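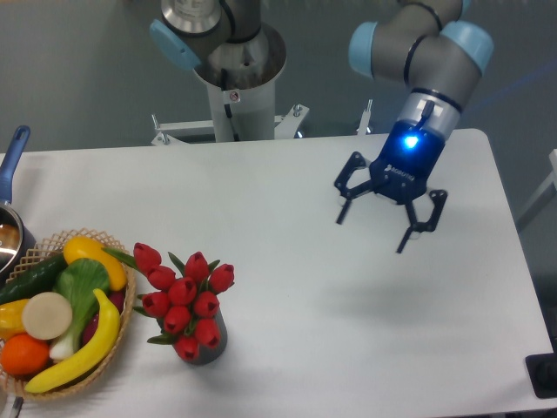
White table, gray floor

The Last Build
by Gintarė Pärn
6/18/19 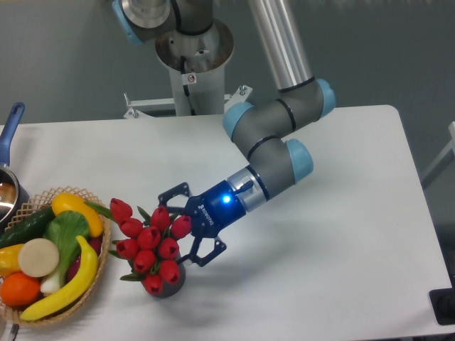
2 min read

The servers for Trillura were going dark at midnight, and Oskar still had a bug open.

It was a small one. In the harbor level, if you jumped off the crane while the music was changing, the player's shadow stayed behind on the dock. It had been in the tracker since December. Three people had marked it "won't fix," and one of them was Oskar.

He fixed it at 9:40. Then he sat with his hand on the mouse and wondered whether to push it.

"Who's going to see it?" said Lene. She was packing her desk into a Drikska box, the kind the old dev kits came in. She had a job waiting at Gkikas, making menus for a streaming service. You picked a game and it started, no download, no disc. She had shown him the demo on her phone and it ran fine.

"Whoever's on," he said.

She leaned over and checked. There had been 1,000 players on the night they announced the shutdown. Now there were eight.

"Push it, then," she said. "I'll do the notes."

The patch took longer to get through the build machine than it had taken to write. Lene typed one line for the notes and went down to put the box in her car. When she came back she had two coffees from the place on the corner, and the build was at 100 percent.

Oskar logged in on his own account, which he hadn't used since launch. His character was wearing the yellow raincoat everybody got for preordering. He took the ferry to Candavville and walked out to the harbor. Somebody called mossfoot was already up on the crane.

mossfoot jumped. The music changed from the day theme to the night theme, and the shadow went down with the player, into the water, and was gone.

mossfoot climbed out, went back up the ladder and did it again. Then a third time.

A line of text came up in the chat.

"they fixed it"

Oskar put his fingers on the keys. He thought of a few things to say — that it was a timing problem, that it should have been done in the winter, that he was sorry. Lene was reading over his shoulder.

He typed "looks like it" and started up the ladder.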